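February, 10.40

Second go at the sourdough rye with the Mevevum starter. Toshiko Tsuji says it doubles in four hours at room temperature. Mine has not done that once. Fed it 34 g flour, same of water, marked the jar, and at four hours it was up by a third, if I'm generous with where I put the tape.

Dough at 14:00: felt slack again. The Rosales recipe wants 189 g of water and I don't believe it for this flour. Held back a spoonful and it still stuck to everything. Toshiko thinks the flour is old. Could be – but the wheat loaf from the same shelf came out fine, so I'd want more than that to go on.

Baked 34 minutes with the lid on, 14 without. Crust good. Crumb gummy in the lower half, same as last time. Loaf weighed 107 g less than the dough went in, which tells me very little without a second loaf next to it.

Jillow forum says leave it a day before cutting. They say that about everything. Will try it, one half wrapped, one half not.

To do: new bag of rye, thermometer in the jar, stop changing two things at once.

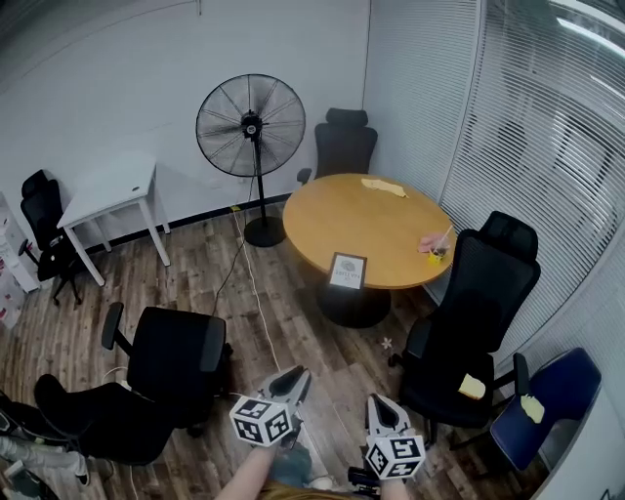 Round table in the small meeting room, yellow cup on the right.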